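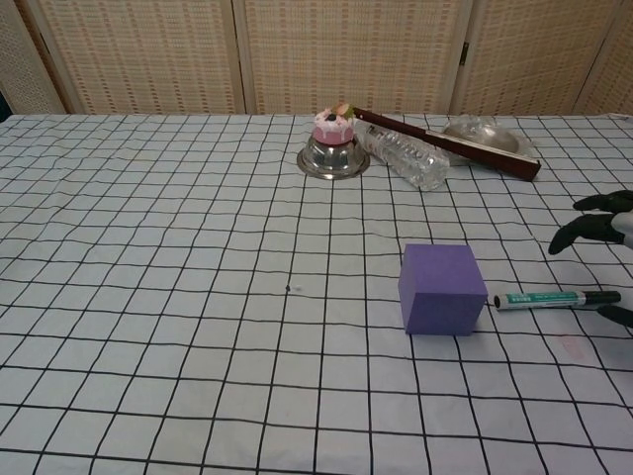
Etornam Wumbei objected, when we circulated an early draft, that a household does not have a "display policy," it has a shelf and some things that ended up on it. We have kept the term anyway, mostly out of stubbornness, but the objection shaped this section more than we let on at the time.

Shanti Ahuja
September
11 min read
55 shares -- 4 comments

4.2 Height and the promotion of ordinary objects

Figure 3. A toy cake raised on an upturned steel bowl, on a grid-printed cloth.

The diary study in Rillby and Furnden produced 2984 usable entries, of which 994 mention lifting an object above the surface it would otherwise sit on. Respondents rarely owned anything made for the job. They used upturned bowls (as in Figure 3), shoeboxes, dictionaries, and in one Furnden household a retired bread machine with a scarf over it. Cake stands do appear in the entries, though chiefly as places to keep keys.

We had expected elevation to track value, with the good vase going up and the bad vase staying down. The entries do not bear this out. Objects described as "nice" or "proper" were left at table level about as readily as anything else, and a fair share of the raised objects were described by their owners in terms we would hesitate to repeat to the giver. One Rillby respondent had put a souvenir bell on two phone books and then wrote, over several evenings, that she was beginning to like it. She offered no other explanation for the change. We have none to offer either, but we note that the phone books came first.

This is awkward for the account in our earlier Lodhi paper, where we argued that people raise what they already admire. The order of events in the diaries often runs the other way. Something gets put on something else for a dull reason (dusting, a leak, a cat) and stays there, and the entries written afterward start to call it "the display." We suspect the Lodhi interviews missed this by asking people why they had raised a thing, a question to which nearly everyone can produce a flattering answer at short notice.

Coding was done in Tunier with a scheme of four categories: plinth, stack, cover and accident. The two coders agreed well on the first three. On "accident" they agreed hardly at all, and a meeting called to settle it ended with a fifth category, "accident, kept," which then swallowed most of "plinth." We report both versions in the appendix for readers who enjoy that sort of thing.

A word on what was left out. Entries about seasonal decoration were removed before coding, on the grounds that in December people will put anything on anything. Entries about televisions were also removed -- a television on a stand is furniture, and a television on a stack of encyclopedias is a separate paper, which Wumbei has been promising for some time.

4.3 takes up the matter of covers, beginning with doilies.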